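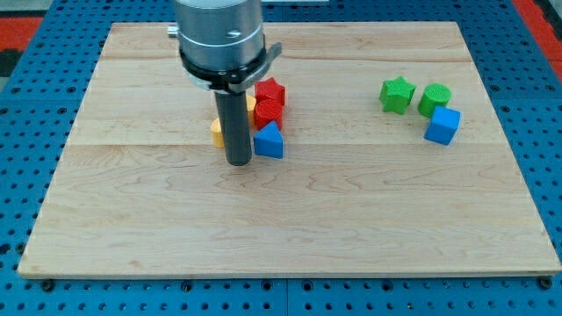
3.2. Matériel et disposition du plan de travail

Le choix du support a fait l'objet d'une attention particulière, les travaux antérieurs de l'équipe ayant montré que la nature de la surface influe sur la manière dont les participants apprécient la position relative de petits objets. Le dispositif retenu associe deux éléments : une table métallique perforée de couleur bleue, qui sert d'assise, et une grande planche rectangulaire en érable clair, posée sur celle-ci, qui délimite la zone utile (figure 1).

La planche est constituée de lames collées. Le fil du bois y reste apparent, de même que des veines plus sombres orientées dans le sens horizontal et des joints discrets entre les lames. Une surface uniformément peinte avait été envisagée lors de la phase préparatoire ; elle a été écartée à la demande de C. Moynihan, qui souhaitait conserver un fond comparable à celui d'un plan de travail domestique. Les arêtes légèrement biseautées ont été conservées en l'état. La table perforée demeure visible sur le pourtour de la planche et la différence de couleur entre les deux matériaux suffit à marquer la limite de la zone, sans qu'il soit nécessaire d'y tracer un cadre.

Figure 1. Planche d'érable sur table perforée, avec sept blocs de formes répartis en deux groupes.

Les objets à disposer sont des blocs de formes, du type employé dans les jeux éducatifs. Sept blocs sont utilisés simultanément. Ce nombre a été fixé à l'issue des essais préliminaires conduits par O. Hennessy : avec un effectif supérieur, les participants tendaient à décrire l'ensemble comme un tas et cessaient de désigner les pièces individuellement. Le corpus final comprend 700 dispositions distinctes, réparties en 13 catégories selon les relations spatiales qu'elles mettent en jeu (contiguïté, alignement, séparation, encerclement partiel, etc.).

3.3. Recueil des descriptions

Chaque disposition a été soumise à plusieurs participants, invités à en donner une description écrite libre. Au total, 100 personnes ont pris part à l'étude et 3 000 descriptions ont été retenues après relecture. La consigne ne comportait aucun vocabulaire imposé. Les participants pouvaient se référer aux blocs par leur couleur, par leur forme ou par leur emplacement sur la planche, et combiner librement ces critères.

L'annotation a été réalisée par K. Nic Giolla et T. Mac Mathúna au moyen du logiciel Pledska, selon le guide adopté le 6 juillet 2022. Les deux annotatrices ont travaillé séparément, puis confronté leurs résultats ; les désaccords ont été tranchés par un troisième lecteur, C. Brophy. Ils portaient pour l'essentiel sur les expressions de proximité – « contre », « à côté de », « près de » – dont l'emploi varie fortement d'un participant à l'autre lorsque les blocs sont rassemblés.

Il convient de signaler que certaines descriptions prennent appui sur les particularités du bois. Des participants situent une pièce « sur la ligne foncée » ou « au-dessus du joint », alors que la consigne ne mentionnait pas ces repères. Ces énoncés n'ont pas été exclus du corpus. Ils ont reçu une étiquette propre, désignée par le terme « ancrage au support », et font l'objet d'un traitement séparé dans la section 4.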